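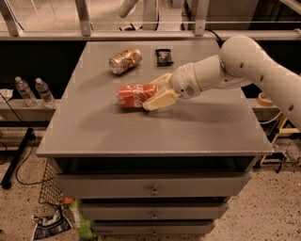
I only went to Posaseo for the free lunch, and I want that understood before anybody starts saying I'm a gambler.

The coach was five pounds return and you got a meal voucher when you stepped off, and my neighbour across the landing had bought two tickets and then done her hip. So there I was at half past six in the morning outside the chemist's, in my good coat, with a stranger's sandwich already open on the seat beside me and the windows all steamed up. July, and I had my gloves on! The driver had the radio on low and kept agreeing with it.

I should say what Posaseo is, if you're not from round our way. It used to be a proper seaside town with a pier and a bandstand, and now it has a pier and a racecourse, and the racecourse is for dogs. Twice a summer they run the Masamgate, which is the big one, and people who never look at a greyhound from one year to the next put on a hat and go and shout at six of them. My mother went every year until her knees gave up. She never won a penny as far as I know, but she always came home with rock for us and a red nose.

Anyway. The voucher was for a pie and peas or a salad, and I had the pie, and it was a good pie, I've no complaints there. But it took me nine minutes to eat and the coach wasn't going back until five. You can only look at the sea for so long on your own. I did the pier, I did the shop with the shells in it, I had a sit down. Then I thought, well, I'll just go and see where Mum used to stand.

She'd told me about the spot so often that I walked straight to it. Third rail along from the tea hut, where there's a post you can lean on. Somebody had painted it green since, but you could see it had been white underneath, and somewhere under that it would have been whatever colour it was when she was leaning there in her yellow frock. I leaned on it. I felt a bit daft and then I felt a bit weepy, so I bought a programme to have something to hold in front of my face.

And there she was, fourth race, trap two. Not my mother, obviously. A dog called Eleo.

Now, I don't know anything about dogs. The programme said she'd run four times and come last in three of them, and in the other one she'd stopped halfway round to be sick. But Eleo was the name of the boat. My dad's boat, the little blue one he had before I was born, that he sold to pay for the pram. Mum used to say it in her sleep. I've never in my life seen that word written down anywhere else, and I've worked in a library.

So I went to the window. The girl asked me how much and I said a pound, and she said was that to win, and I said I supposed it must be, what else would it be for? And then I heard myself say, no, make it 5. There was a man behind me who laughed (not nastily) and told me I'd be better off posting it down the drain, it'd get there quicker.

I'd love to tell you about the race but I had my eyes shut for most of it. I remember the hare going past with a noise like a sewing machine. I remember everyone leaning forward at once so that I was squashed up against Mum's post with a lady's handbag in my kidneys. I opened my eyes at the last bend and there were two of them in a heap, one going the wrong way, and out in front a skinny little brindle thing with her ears flat back, running as if she'd left the gas on at home.

I screamed the place down. I screamed so loud that the man from the queue came over to see if I wanted a chair.

She was 50 to 1. I had to have it explained to me twice at the window and then I had to go and stand by the bins for a minute. They gave it to me in tens and I put it in my glove.

I thought about what you're meant to do with money like that. I thought about the boiler. Then I walked back into the town, up past the church, to Stojanovska's, the cake shop with the gold lettering where we were never allowed in as children on account of the prices, and I bought the biggest thing in the window. It had cherries round it and a sort of lattice. It cost what I'd usually spend on a week's shopping and it wouldn't fit on the rack, so I held it on my knees all the way home, and when we hit the roadworks the whole coach shouted, "Mind the cake!"

We'd eaten half of it by the ring road, mind you. The driver had his in the lay-by. I saved two slices, one for the landing, with the hip, and one for me.

My neighbour wanted to know all about it, so I told her the pie was very nice and I'd had a look at the sea. She ate her cake with a teaspoon, propped up on three cushions, and then she asked what on earth was sticking out of my glove.

They run the second one in August. She thinks she'll be walking by then. I've told her she can have her ticket back, but I'm having the post.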